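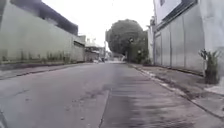

**STREETS & WALKS**

**1/** Ok, small thread about walls. I've been walking the back streets off Okoro lately and I am now a person with opinions about boundary walls. Sorry in advance!

**2/** Exhibit one: the long pale grayish-green one. Plain paint, faint drip stains running down it, and a skinny strip of weeds along the bottom where it meets the sidewalk. I love the weeds. Please leave the weeds alone.

**3/** Also a fan of the road there, the seam down the middle and that big dark patch in the right lane. My route is 7 blocks and I could walk it looking at nothing but pavement (I have done this) (I have also walked into a mailbox).

**4/** Ásdís Briem got me into this, by the way. She's been doing a sketch of a different street every week since February and says straight, boring ones are the hardest to draw. I tried one. She's right – my curb looked like a noodle.

**5/** Then you get a stretch where the greenery just wins. Dark old wall, and trees and shrubs spilling right over it like somebody overfilled a salad bowl.

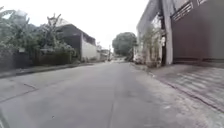 *Pale concrete, white sky, leaves over the wall.*

**6/** The tall spiky tree is my favorite thing on the whole walk. Thin branches, hardly any leaves, sticking up out of all that fluff. If anyone knows trees, tell me what it is? My plant book is 300 pages and I've gotten nowhere.

**7/** There's a pale little panel in the leaves too, half hidden by branches. Can't read it. I've decided it says something very important.

**8/** Next up is the Drarkden side, where I'm told there are hills – send snacks. Drop your own favorite wall below, I mean it, I will look at every single one.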